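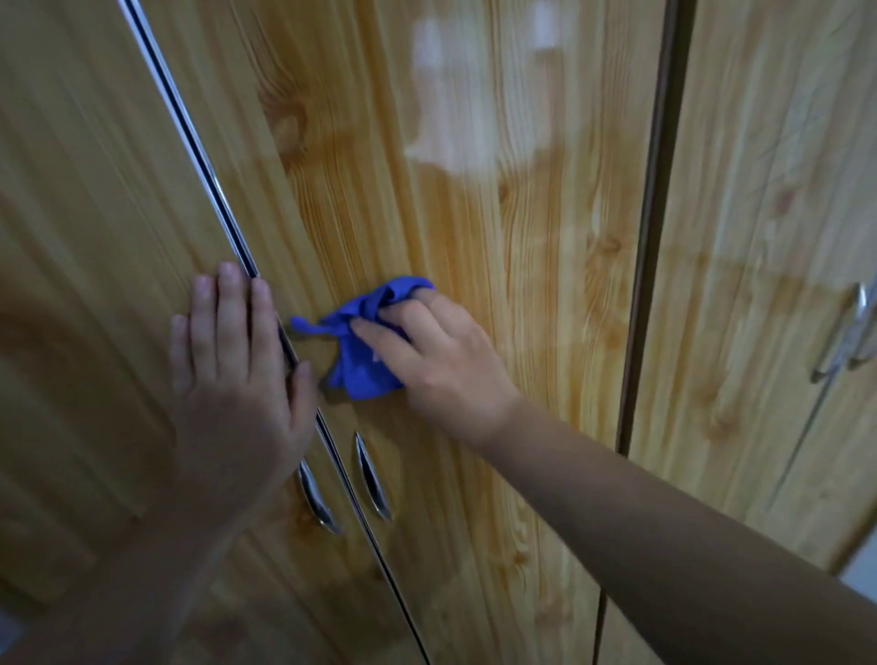

Wardrobe doors with a printed wood-grain pattern and curved chrome handles.

How a Wardrobe Door Gets Its Wood Pattern

Wood grain is a record of how a tree grew. A tree adds a layer of new wood under its bark each growing season. In a log cut straight across, the layers appear as rings. In a board cut along the length of the log, the same layers appear as long lines. Those lines are called grain.

The wardrobe door shows wavy grain lines running from top to bottom in light tan, golden yellow and orange-brown. The pattern is printed. A printed pattern copies the look of wood without using a single wide board for the whole door.

What is a knot?

A knot is the place where a branch joined the trunk. As the trunk got thicker, new wood grew around the base of the branch. When the log is sawn into boards, the saw passes through the branch, and a round or oval mark is left. The grain lines bend around it, as water in a stream bends around a stone.

Look for the dark knot near the top left of the middle door. It has brown rings around it. A printed knot has no branch inside, but the picture it was copied from may have started with a real one.

How is a pattern printed?

One common method has four steps.

1. A piece of real wood is scanned to make a detailed picture.
2. The picture is printed on a long roll of thin paper or plastic film.
3. The printed sheet is bonded to a flat board with glue, or with heat and pressure.
4. A clear top layer protects the print from scratches and fingerprints.

At the Hattori furniture workshop in Dernville, pattern designer Rin Oshima keeps 264 wood scans in the sample library. The most requested one is a honey-colored pine with large knots. Oshima checks each pattern for repeats – places where the same knot turns up again farther along the roll.

Why does the door shine?

Light bounces off every surface. On a rough surface it scatters in many directions, and the surface looks dull. A surface like that is called matte. On a very smooth surface most of the light bounces off in one direction, and you may see a reflection of a lamp or a window. A surface like that is called glossy.

A strong reflection can hide the color underneath. The bright patch on the middle door makes the grain there look pale and milky. The print has the same ink in that place. Move your head to one side and a reflection on a glossy door will move too.

What about the shiny metal parts?

Chrome is short for chromium, a hard, silvery metal. A very thin coat of it can be put on another material to make it bright and slow to rust. The handles and the long strip between the doors have a chrome finish. The curve of each handle leaves room for fingers behind it.

Try it at home

Find a door or shelf with a wood pattern. Look for two knots that match exactly, including the lines around them. Real knots are never exact copies, so a perfect match is a strong sign of printing. Next, look at an edge. On solid wood, the grain continues over the edge – on a printed sheet, it usually stops.

Comments (3)

Tatsuya Okabe: We tried this with my class in Plovodthorpe. Our bookcase has the same knot on every shelf.

mapleleaf_9: is a real knot harder than the rest of the wood?

Rin Oshima: Yes, usually. Knots are denser than the wood around them, and they can be tough on saw blades.

This site uses cookies to remember your reading level. Accept | Settings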